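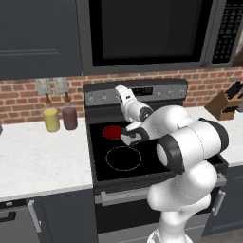
Black glass cooktop, silver-gray surround, white marble on both sides.

Kitchen > Cleaning > Cooktop Care > Jurmont Scraper Set

Posted in January by Mirjana Tomić
47 shares | 5 comments

Jurmont Glass Cooktop Scraper Set

Everyone who owns a glass cooktop has, at some point, boiled over a pot of jam on it. The Jurmont set is for the morning after. You get a scraper with a folding guard, five spare blades, a 100 ml bottle of cleaning cream and a gray cloth that will be stolen for the car by spring.

The scraper is the part worth paying for. Jistero's old model had a plastic slider that gave up the first time it met caramel — we sold plenty of them and heard about most. The Jurmont slider is steel, and the handle is long enough to keep your knuckles off the glass. Hold the blade low, push away from you, and don't saw at it. Wait until the burner is off and the glass has cooled, however strongly you feel about the cheese.

The cream smells of lemon, or of what a chemist was once told about lemon. Use a blob the size of a pea. Damián Ocampo, who runs our returns desk, reports that most complaints of "white haze" come from people using a blob the size of a plum. Wipe it again with a damp cloth and the haze goes.

Not for use on enamel, nonstick pans, painted trim or marble. Sugar spills should be dealt with sooner than you'd like. Scratches already in the glass will still be there afterward, only cleaner.

Handle: steel and black nylon
Blades: single edge, fits Hermans and Prorkico holders too
Cream: 100 ml, refill sold separately
Cloth: gray, machine washable, no softener
Item no. 679

Spare blades ship in a flat case with a slot in the back for used ones. Please use the slot. The kitchen drawer is not a slot.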